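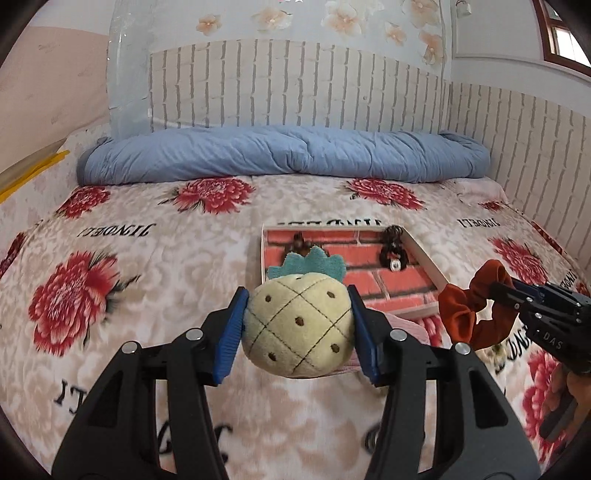 Marisol Escobedo wrote in to ask whether I check the backyard before a party or just hope for the best, and could I please post the list if there is one. There is one! It started on the back of an envelope and I've been scribbling on it ever since. These are my notes from the walk-through I did for my daughter's birthday, with what I found next to each item. Print it, cross things out, add your own.

Backyard and Party Room Safety Checklist
Walk-through done: March 6, 2025
Party for: 2 families plus school friends, ages three to nine

BALLOONS

Uninflated balloons put away up high: OK
I blow them all up the night before and the leftover packet goes on top of the fridge. Little ones should never get hold of the flat ones.

Popped pieces picked up: TO DO ON THE DAY
I keep a jar by the back door for the scraps, and I've told the older cousins it's their job (they get paid in frosting).

Balloon weights tied on: OK
Ribbon trimmed short too. Last time it trailed all over the floor and Grandpa nearly went down.

CANDLES AND LIGHTS

Cake table away from curtains and streamers: FIXED
I had the crepe paper fringe hanging right over the cake. So pretty, so dumb. Moved it to the wall behind the drinks.

String lights, cords and plugs looked over: ONE FAILED
The Vovora strand had a nick in the cord near the plug, so out it went. The other one is rated for outdoors and it's fine. Total length is 96 inches, which reached the fence without an extension cord, hooray.

Lighter back in the drawer after the song: TO DO ON THE DAY
Marek Ďurica is in charge of this because I always set it down next to the plates and walk off.

FOOD TABLE

Allergy cards written and taped down: OK
I asked on the invitation this time and got three replies back. Much better than asking moms at the gate while holding a pitcher.

Grapes and hot dogs cut the long way: TO DO
Popcorn is for the big kids' table only.

Cold food out for less than two hours: TO DO
I set a timer on my phone. In August I'd make that one hour if it's really hot out, and I'd bring out the dips in small bowls and keep the rest in the fridge.

Toothpicks counted out of the menu: OK
No food picks at all for the under-fives. The cute flag ones went on the grown-up sandwiches.

GAMES AND CRAFTS

Bounce house stakes and blower cord: CHECK WITH THE RENTAL PEOPLE
Trimero sends a sheet with the wind limits and I do read it now. Shoes off, glasses off, nobody in there without an adult watching.

Piñata circle marked: OK
I used a rope on the grass. It looks about 30 feet around and that still felt small once I swung the stick myself, so I'll have the kids stand back a bit more than that.

Small beads and button batteries: FAILED, THEN FIXED
I'd bought a tub of 2,000 pony beads for the bracelet table. With a three-year-old coming? What was I thinking. Beads are now a take-home kit for the older girls, and the table gets stickers. I also pulled the light-up rings out of the favor bags because the battery cover popped open with my thumbnail.

GATES AND PEOPLE

Side gate latch: STICKS
It closes if you lift it a little. Put a note on it, and still need to oil it.

First aid kit: RESTOCKED
We were out of the bigger bandages.

Pickup list by the front door: OK
Names and phone numbers, in case somebody's aunt comes instead.

Still open: gate oil, grapes, call Trimero about the blower cord.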